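Setting up the plate station on the tabletop arm
Stindodo workshop notes, by Francine Campbell
Updated 22 Aug 2023

You have inherited the small arm. Congratulations, and condolences. It does one job, which is to pick a drinking glass off a plate, and it will do that job all day if you set it up properly and sulk if you don't.

Before you power on

Check the base bolts. There are 4 of them, and one always feels tight until you put a wrench on it.

Follow the gripper cable from wrist to base with your hand. It wants a wide, lazy loop. If you tidy it up with zip ties, the wrist will find the one pose where the slack runs out, and you'll be ordering a new cable from Didport at their usual speed.

Teaching the pick

1. Put the plate down where the arm can reach it without stretching.
2. Load the Lozano program and set speed to 70 for the dry run. You can be brave later.
3. Jog the gripper over the plate with the fingers open. Go down in small steps and stop when you start holding your breath.
4. Save the hover point first, then the grasp point. People save them the other way round and then call me.

Plate, pliers and remote, with the arm over the plate in the first two:

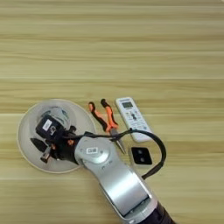
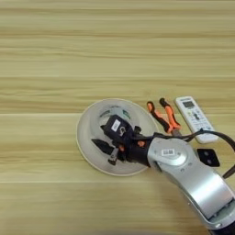
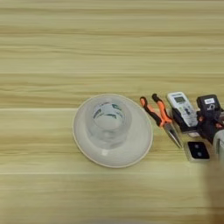

5. Run hover to grasp and back with the fingers open. If a fingertip touches the plate, raise the grasp point and repeat. A scrape means you raised it by too little, or in the wrong direction, which I have done.
6. Close the fingers on the glass at low force. Bring it up until the glass stops slipping, then leave the setting alone.

Looking after it

Wipe the fingertips before each session. Dry cloth only, please. Someone once used Cevitine polish and we had the slickest gripper in the state.

Re-home the arm every 298 cycles. The number came with the program, and I've given up asking why it isn't 300.

If the pick drifts to one side, check the finger screws before you reteach anything. A loose screw looks exactly like a bad calibration and takes 2 minutes to fix. Reteaching takes the afternoon, and the screw will still be loose.

The next full service is in September. Write down anything that squeaks.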